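3.2 The brushes, and why the bristles gave us so much trouble

I should say at the start that I came to this part of the Brikcombe study as someone who owned exactly one make-up brush and had never washed it. That changed quickly. People who let us look through their dressing tables kept a lot of brushes, far more than they used, and the same few were always at the front of the pot with the rest jammed in behind. We ended up with 56 brushes on loan or bought for the purpose, and I sorted them by head shape first, then by hair, then by handle length (which mattered less than I had hoped).

The dense, flared kind turned out to be my favourite to work with and the worst to describe on paper. Our first coding sheet had a single box for "head colour", and that was no good at all for a brush that starts nearly black and fades to white. We split it in two – base and tip – and went back over everything already entered in January. We also added a line for stray hairs. Two of us had been marking those as damage and the other two had been ignoring them, so the early scores are a bit of a muddle and I have left them out of the totals.

Handles and ferrules were easier going. Shiny metal ferrules are common, rings at the lower end are common too, and people in the Nikolovski interviews often said a ringed one "looked like a proper brush", whatever they had paid for it. I rather agree with them!

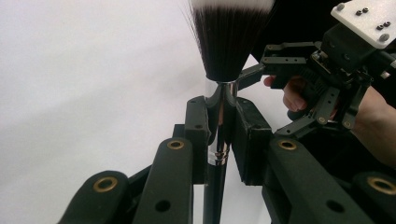 Figure 4. Flared cosmetic brush with a chrome ferrule and slender black handle. The fibres are nearly black at the base and white at the tips, with a few loose strands splaying out on the left.

3.3 How people put them away

Storage was where the talk really got going. Most people stood their brushes head up in a mug or jar, and quite a few had strong feelings about anyone who lays them flat in a drawer. We had bought a Grindik rack for the home visits, thinking it would suit everybody, and it mostly sat on the side while people carried on with their mugs.

For the fuller heads the crowding is a real nuisance. A wide brush wants room, and it gets squashed by its neighbours and comes out leaning. I asked each household to leave the pot as it was for 90 days and keep a short diary on the Rarinix sheets – what was taken out, what went back, and where. The diaries are patchy, some lovely and long, some just ticks, and I have used them here for the order in which brushes were put back and for nothing else.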